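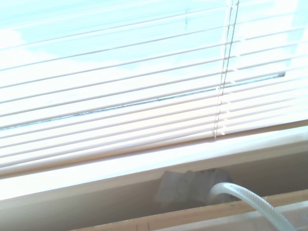
Daylight through the blinds.

Skuneck Community Fund: progress report, May 2023
Project: Know Your Rights at a Protest
Prepared by Nathalie Dijkstra

It has been a really good spring! The workshops are full, the phone line is staffed every weekend, and we finally have a pocket guide we're proud of.

Training. We ran three evening workshops on what to do if you are stopped, searched or arrested at a march. In all, 405 people came, many of them students who had never been to a demonstration before. The Tulta session ran almost an hour over (so many questions about phones and passcodes!) and we've rewritten that part of the course.

Legal observers. Vichien Sombatkul has taken over scheduling and has paired every new observer with an experienced one. Feedback from the Leemans march was warm, though two pairs were sent to the wrong meeting point. Maps now go out the night before.

Pocket guide. We have handed out 1,458 copies. The Spanish edition is at the printer and the first 200 should reach us in June.

Spending. Printing came in under budget and room hire went over. We'd like to move the printing balance across to cover it, and would be glad of your okay on that.

Still to do: the complaints section of the website, which is behind, and a second date in Tulta. Vichien is already talking to the library there.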